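Weniger Modell, mehr Protokoll

Meinung von Paula Bratu

Seit November streiten wir bei Himetti darüber, ob der Planer für die zweiarmigen Aufgaben durch ein gelerntes Modell ersetzt werden soll. Ich bin dagegen, jedenfalls solange unsere Werkzeuge so schlecht sind, wie sie sind.

Nehmen wir das Zusammenkehren: ein Arm hält das Kehrblech, der andere den Handfeger, dazu schwarze Bohnen auf einem weißen Tisch und ein Geschirrständer aus Draht.

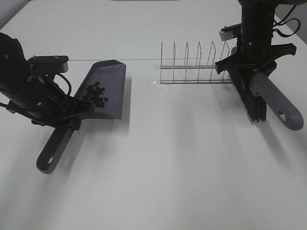

Von 600 Läufen im letzten Block brachen 83 ab. Jabari Nyamweya hat sich die Protokolle angesehen. In den meisten Fällen war die Bahn in Ordnung, aber die Zeitstempel der beiden Armsteuerungen liefen auseinander. Ein größeres Modell hätte das vielleicht überdeckt. Gefunden hätte es den Fehler nicht.

Zinhle Motaung hält dagegen, dass handgeschriebene Zustandsautomaten bei jeder neuen Anordnung angepasst werden müssen. Das stimmt. Unserer hat inzwischen 2.851 Zeilen, und ich möchte sie auch nicht pflegen. Trotzdem kann ich darin nachlesen, warum ein Arm stehen bleibt. Beim gelernten Modell kann ich das heute nicht.

Auch der Ausgangszustand gehört ins Protokoll: wo das Blech liegt, wie der Feger am Ständer lehnt, wo der Haufen ist. Zurzeit steht dort nur eine Laufnummer.

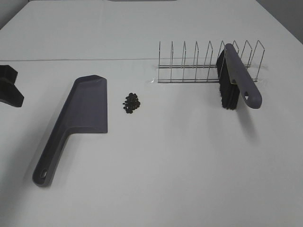
Was ich vorschlage

Eine gemeinsame Uhr für beide Arme, ein Protokollformat und 20 feste Startanordnungen. Danach können wir gern wieder über Modelle reden.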